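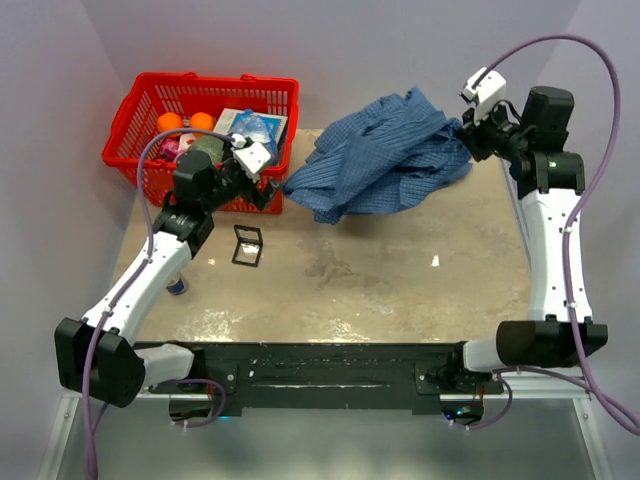 Unpacking the red basket

I finally cleared out the red basket. It had turned into the place where groceries, mail and anything without a home got dropped, and by last week I couldn't find the scissors in it. I set aside the morning of 11th September and did it in one go, with the blue cloth out on the table next to it.

The basket is plastic, with slotted sides and a wide rim. I got it in December when the old wicker one fell apart. I like that it can be rinsed off in the tub. I don't like that small things poke out through the slots, so pens and loose batteries don't belong in it, and I keep putting them there anyway.

Fruit comes out first. The two orange ones were fine and went into the bowl on the counter. I used to leave fruit at the bottom under everything else and lost a bag of plums that way. Now it goes in last and comes out first.

Packages next. Anything with food in it goes to the pantry shelf, opened ones in front. The pink package had been in there since the weekend. I also had a light blue plastic packet sitting on top, the crinkly kind that slides off whatever you put it on. Packets like that now stand upright in a shoebox. It isn't pretty but I can see what I have.

Flat things are the real problem. They go in at an angle, something lands on them, and they stay for a month. I don't have a good answer. For now they go on the Indholm shelf by the door, standing up, and if they are still there at the end of the month I deal with them.

The cloth

I wanted a cloth big enough to fold over the basket when I carry it out to the car. The blue one has a small check texture, a bit like a waffle towel, and it wrinkles if you look at it. Mine was in a heap and needed folding before I could do anything with it.

What works for me with a large cloth on a table that is a little too small:

Find two corners on the same side and pull them apart until the edge is straight. Ignore the rest of it.

Lay that edge along the far side of the table. Let the extra hang over the front.

Smooth from the middle outward with the flat of your hand. With this texture you have to press harder than you would on a plain sheet.

Bring the hanging side up to meet the far edge, then fold left to right. Twice is enough. A third fold makes it too thick to tuck inside the rim.

I don't iron it. My brother-in-law Abelardo Yupanqui irons his dish towels and they do stack better, but I'm not going to start.

What went back in

Less than before. The basket now holds what is going out of the house that day, plus the folded cloth. Keys and mail have a tray on the Indholm shelf. The scissors were not in the basket at all. They were in the drawer under the phone charger.

I wiped the table down and was finished before lunch. Next is the hall closet, which I have been putting off since spring.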